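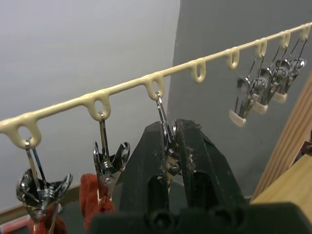

Korkgate Textile Care, Trovport: notes from a February visit

The plant is on the old dock road, between a tire shop and a bus depot. Visitors park at the back and come in through the loading bay. We were met by Pak-hei Lo, the floor supervisor, who has worked there 16 years and started on the folding tables. The tour took most of the morning.

Korkgate washes and dries small goods for hotels, day care centers and cleaning companies. That means face cloths, bibs, slippers, dusters, mop covers and polishing cloths. Sheets and towels go to a bigger plant across the river. The small goods are the awkward part of the business. Many of the fuzzy ones can't be tumbled without matting, so they are hung up on clips and dried in still air, and for most of the company's life that was done entirely by hand.

The wash hall was loud and warm and much like other wash halls. The sorting belt is still manual. Two people stood on each side, pulling items by color tag and dropping them in bins. Lo said they had looked at automating the belt and decided against it for now, as the loads are too mixed and too many things come in with something left in a pocket.

The hanging room is the part most of us came for. The rails are ordinary plastic ones with loops along the underside, and the clips are sprung metal on wire hooks. A robot arm handles the clips and the cloths. A person feeds it, takes away the full rails and deals with whatever it gets wrong. The system was put together by Dritel, a small integrator in town, and the staff call the whole station Shek, after the name on the software screen. There are 3 of these stations now, with a fourth corner marked out in tape on the floor.

We watched for a good while. It is slow. A practiced worker can hang a rail in well under the time the arm takes, and Lo did not pretend otherwise. The arm keeps going through lunch and through the evening, and that is where the gain comes from. The target for each station is 1,000 pieces a day. On the whiteboard by the door, the previous day's count for the newest station was 149, with a note beside it about a stuck clip. Lo said a new station takes weeks to settle down and that they had budgeted for it.

Clips give more trouble than cloth. They swing, they turn on their hooks, and they bunch up when a rail is bumped. One operator showed us how she spreads them out by hand before setting a rail in place. That was not in the instructions when the station arrived. It is now on the laminated card, along with a line about checking the springs.

I asked what the people who used to do the hanging do now. The answer was mixed. Before the change the room ran with a full crew on each shift, standing with their arms above chest height for hours. Sore shoulders were the main reason people asked to move or left. Nobody was laid off when the stations came in, but three people who left that year were not replaced. Two hangers moved to quality checks, one went to the delivery side, and the rest run the stations in turns.

The operators I spoke with were generally in favor, with reservations. The work is easier on the body. It is also more solitary. One woman said the hanging room used to be where all the talking got done, and now she mostly listens for the alarm tone. Another said she liked being asked for her opinion by the engineers but would like to see it in her pay. There is a higher grade for station operators, and it requires a training course that is only offered on the day shift. The evening crew have complained. Lo said a second session is being arranged but could not give us a month.

We also asked about safety. The arm is light and stops when it meets resistance. Operators are told to pause it before reaching in, and the pause button is at hip height on the near side. During our visit one operator reached in without using it, and Lo had a word with him. He told us afterward that people get comfortable with the machine quickly and that this worries him more than the machine does.

The tour ended in the canteen with coffee and a short question period. Someone asked whether the stations would eventually run without anyone in the room. Lo said the night trial is planned for after the fourth station is in, with one person on call in the wash hall.

Visits are by arrangement with the front office, in groups of up to eight. Wear closed shoes and bring a layer you can take off, as the wash hall is much warmer than the hanging room. The loading bay entrance has a step, and anyone who needs the ramp should ask for the side door when booking.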